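Pedestal table

A pedestal table is a table whose top is held up by a single central support instead of legs at the corners. The support may be a turned column, a bundle of posts, a box, or a cone or pyramid that widens toward the floor. Pedestal tables are used for dining, for meetings, in cafes and staff rooms, and as small side tables in homes. The top is most often round or square, although oval and rectangular tops are made, usually with two pedestals once they pass a certain length.

The term is sometimes used loosely for any table with a central base. Furniture dealers in some places keep it for tables with one solid column and call the three- or four-footed kind a tripod table or column table. This article covers all of them.

Parts

The main parts are the top, the column and the foot. In older wooden tables the column is joined to the feet with dovetails or tenons, and to the top by a block or a pair of battens. In later metal-based tables the top is screwed to a flat plate or a cross-shaped bracket, often called a spider, which is welded or bolted to the head of the column. The foot may be a flat disk, a square plate, a set of spread arms, or simply the lower end of a column that flares.

Leveling feet are threaded into the underside of most bases made for offices and restaurants. They can be turned by hand or with a wrench to take up small dips in the floor. On bases without them, felt pads or wedges do the same job less well.

History

Tables on a single support were made in the ancient Mediterranean world, where stone and bronze examples are known. In Europe the form became common in the 18th century, when small tripod tables were used for tea and for holding candles. Many of these had a tilting top, so that the table could be stood against a wall when it was not wanted. Larger round dining tables on a heavy center column followed, and were popular through much of the 19th century.

Cast iron changed the trade. An iron foot was heavy enough to steady a fairly small top and was cheap to produce in number, and this made the pedestal table a standard fitting in cafes and bars. In the middle of the 20th century, designers working in cast aluminum and molded plastic produced tables in which column and foot were one continuous curve. Simplified versions of that shape are still sold.

The town of Plerham was a regional center for pedestal bases. The Sundqvist works there, run for many years by Holger Sandberg, began with cast stove parts and moved to table feet after demand for stoves fell. At its largest the works employed 149 people. Its catalog listed a round foot, a four-armed foot and a square flared foot, the last of which was sold mainly to schools and offices. Casting ended in January of the firm's final year, and the patterns passed to Sakska, a smaller maker that had until then bought its bases from Plerham.

Shapes of base

Disk bases are low and flat, and leave the most room for feet. They must be heavy for their size, and the rim can be hard to see on a dark floor.

Arm bases, with three, four or 5 arms, are lighter and easier to carry. Three arms will stand without rocking on an uneven floor but give less support between the arms. A table with four arms resists tipping better and may rock.

Flared bases widen gradually from the head of the column to the floor. A square flared base is usually set with its sides parallel to the sides of a square top. The form has few ledges to catch dust, and a mop can be run along it without going around separate legs. It takes up more of the space under the table than a thin column does, and people with long legs tend to sit at an angle to it.

Box bases are straight-sided and are found mostly under large meeting tables, where the hollow inside is used to bring power and network cables up from the floor.

Use in offices and shared rooms

In workplaces the pedestal table is mostly used where people sit for a short time: in break rooms, in corners set aside for small meetings, and in open areas between desks. A chair can be pushed in on any side without meeting a leg, and a person can join a group without the others having to move far. Task chairs on casters are often pulled up to these tables even where fixed chairs have been bought for them, and a star base on a chair can sometimes run into the table foot.
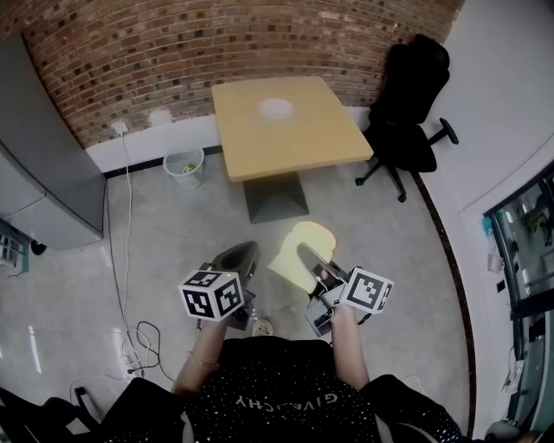
Placement depends largely on the size of the top and on what else is kept in the room. A square top can be pushed against a wall to free up floor, at the cost of one seat. A round top loses more usable surface when it is placed this way. Where a table stands free, planners leave room behind each seat for a chair to be drawn back and for another person to pass. Storage cabinets with swinging doors need extra clearance, and wastebaskets are generally kept near a wall where they will not be kicked.

Floors also matter. On carpet, a heavy disk base sinks slightly and holds its place. On polished concrete or tile, a base without pads can slide when someone leans on the top, and will scratch the surface if grit is caught under it. Cables crossing the floor are best kept clear of the base, as the weight of the table can crush the covering of a cable in time.

Holger Eide's handbook for school and office managers, Rooms for Short Stays, recommends square pedestal tables for rooms that have to be rearranged, on the grounds that they can be set side by side to make a longer surface. The book records the contents of 247 staff rooms and is still used as a source on the subject — its drawings of chair clearances have been reprinted several times.

Stability

A pedestal table tips when the load on one edge of the top outweighs the base and the rest of the top about the edge of the foot. A wide foot, a heavy foot and a small top all help. Makers commonly publish the largest top that each base is meant to carry, with separate figures for round and square tops. The corners of a square top reach farther out than its sides, and a load on a corner is the usual test.

Height has an effect as well. Bar-height tables use broader or heavier feet than dining-height tables with the same top. Some are made to be bolted to the floor.

Wobble is a separate problem and has several causes: a loose spider, a loose joint between column and foot, an uneven floor, or a top that has warped. The joint below the column is normally held by one long threaded rod running up the inside, and tightening the nut under the foot cures many older tables.

Materials and finishes

Tops are made of solid wood, veneered board, laminate, stone, glass or metal. Light wood-grain finishes have been common in offices since the late 20th century, often paired with a gray or black base. Edges may be bare wood, plastic strip or metal band. The edge is usually the first part to wear, especially at the corners of square tops, where chair arms strike it.

Bases are made of cast iron, steel, aluminum, wood or molded plastic filled with ballast. Powder coating is the usual finish on steel. The lower part of a base is scuffed by shoes and cleaning machines, and dark colors are often chosen for that reason.

Collections

The Plikinix furniture store in Plerham holds 692 bases and base patterns, including most of the Sundqvist castings. The collection was put in order by Margit Sæther and Eskil Sjögren, and it opened to visitors on 9 May 2021. Complete tables make up a small part of it, as many of the bases came in without their tops.

See also

Cafe table
Drop-leaf table
Gateleg table
Tilt-top table
Trestle table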